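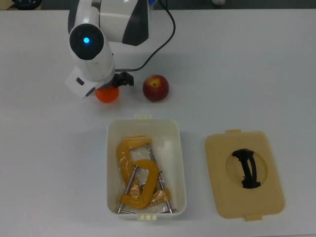

A lidded storage box with its lid off, holding two C-clamps

A lidded storage box is a shallow plastic container with a separate lid, used in homes, schools and workshops to keep small items together. Most are rectangular with rounded corners, which makes them easier to wipe out.

Design

The lid is held by latch tabs, usually one on each of two opposite sides. Some lids have a handle set into a recess, so that boxes can be stacked with the handle folded down.

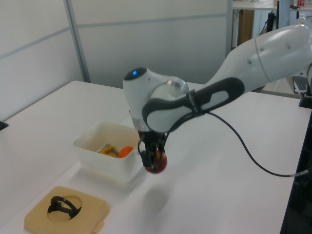 White and translucent plastics are the usual choice. The Bodin pattern, sold from 2 factories in Irndale, came in 10 sizes, and its lid was molded in a different color from the box.

Use

Clamps and other metal tools are often kept in a clear plastic bag inside the box. The bag keeps oil off the plastic and dust off the screw threads.
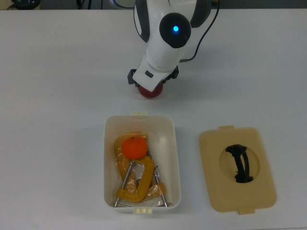 Balls and other light toys may share a box with tools, although Nhàn Lưu's handbook Trudeditz advises giving heavy items a box of their own. Fresh fruit such as apples and oranges is better left out, as a closed lid traps moisture.
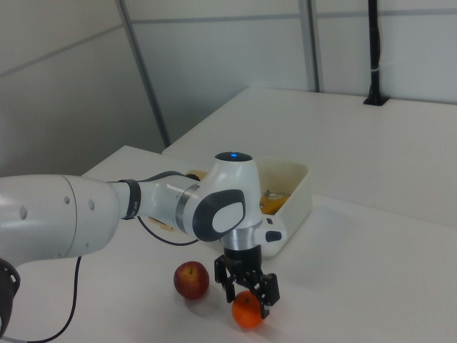

See also

C-clamp
Toolbox
Katiswood crate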